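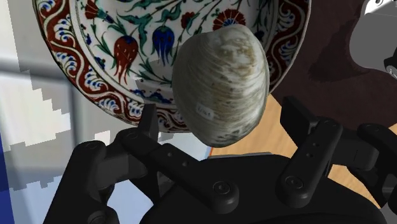
The current decided more than the wind did, Arnel Castillo told us on the beach at Likmont, still in his wetsuit. He had just sailed the long course around Vakham Island with his daughter Lea at the front of the boat, and he had the best corrected time of the day. He would prefer to win in a stronger breeze, he added, but he will keep the cup anyway.

The Vakham Round was sailed again this year after one season without it, and the organizing club in Likmont had 29 catamarans on the start list. It is an open handicap race, so the small sixteen-footers start together with the big twenty-footers and the result is made later on paper. For the public this is not always easy to follow. The first boat on the beach was a long way from the first boat in the results.

The forecast had promised a fresh westerly from the morning. It did not come at the hour that was written. The race committee kept the fleet on shore under the flag, and many crews used the time to change to their bigger spinnakers or to eat. When the start was finally given, the wind was light and came more from the southwest, with the ebb already running strong through the narrow part between the island and the mainland.

The start line was laid long, with the better end clearly at the committee boat. Almost everybody wanted to be there. Two boats touched before the signal and one of them, a twenty-footer from the home club, made its penalty turn and was late into the first leg. Castillo started alone at the pin end on port tack and passed behind the first group. At that moment it looked like a mistake. But he was the first to reach the shallow water below the cliffs, where the current is much weaker, and at the first mark he had only the big boats in front of him.

Behind the island the fleet made two groups. One group went out to sea to look for the new wind, which could be seen as a dark line on the water. The other group stayed close to the rocks. For a long time it was not possible to say who was right. The wind came in at last, but it came from the land side, and the outside boats lost everything they had hoped to win. Among them was the defending crew on Cerkex, a fast and well prepared twenty-footer which had led on the water until this point. They came back very well in the second half, with the spinnaker up and the windward hull flying all the way along the north shore, and they were still first to finish.

Cerkex crossed the line 300 meters in front of the next boat. The crew knew already that it would not be enough. Their rating asks for a much bigger distance on a course of this length, and when Castillo's eighteen-footer came around the last mark the calculation was easy to make for those who had the tables in their hand. On corrected time Cerkex dropped to fourth place. Second place went to a sixteen-footer sailed without spinnaker, a result that made many people on the beach happy, and third to another eighteen-footer which had followed Castillo under the cliffs.

Seven boats did not finish. Most of them were small ones that could not pass the narrow part again before the tide turned, and they were towed in by the safety boats. One crew broke a rudder fitting close to the north mark and one retired with a torn mainsail. There were no injuries.

One protest was heard in the evening. It concerned the last rounding, where three boats arrived together and the inside boat asked for room which, in its opinion, it did not receive. The jury heard both crews and a witness and dismissed the protest. The places did not change.

The winner of the Round receives the Morrison Cup and the prize money, this year 3,000 euros for the first three crews together. The club has also said that a part of the entry fees will go to the repair of the slipway, damaged in the storm of last February. The lower part of the slipway is still closed, and for this reason all boats were launched from the sand this time. With the heavy twenty-footers this was hard work, and some of the trolleys sank to the axle. The crews helped each other, and the line of boats was in the water before the warning signal. 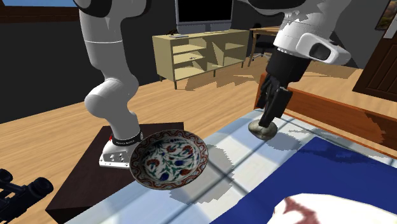
Floral plate with red blossoms and blue tulips.

There was some discussion after the race about the start. A number of sailors in the small boats would like to have their own start, a little earlier than the big ones, so that they can use the last of the slack water before the ebb. Others say that the charm of the Round is that all boats go together - and that the boat in second place had no spinnaker and managed very well. The race officer said that he will put the question to the class representatives in the autumn, and that he has no strong opinion himself. With two starts he would need one more boat for the line, and this is not easy to find on the same weekend as the dinghy championship.

Castillo does not want to change anything. The boat he sails is not new, and he bought the mainsail used from another member of the club. He said he had looked at the tide chart so many evenings that his family hid it from him. Lea Castillo was asked about the last leg and she said that her arms hurt and that her father talks too much on the downwind.

The next race for the fleet is the short-course weekend at Likmont, with several races per day inside the bay. Entries are open at the club office until the evening before the first start. The late fee is the same as last time. Crews who want to leave their boat on the grass between the two events should write their sail number on the list at the gate, and take down the mast if they will be away.

The full results of the Vakham Round, with elapsed and corrected times, were put on the club board and on its website on 7 June 2021. The elapsed time of one boat is still to be confirmed, but it does not concern the first ten places.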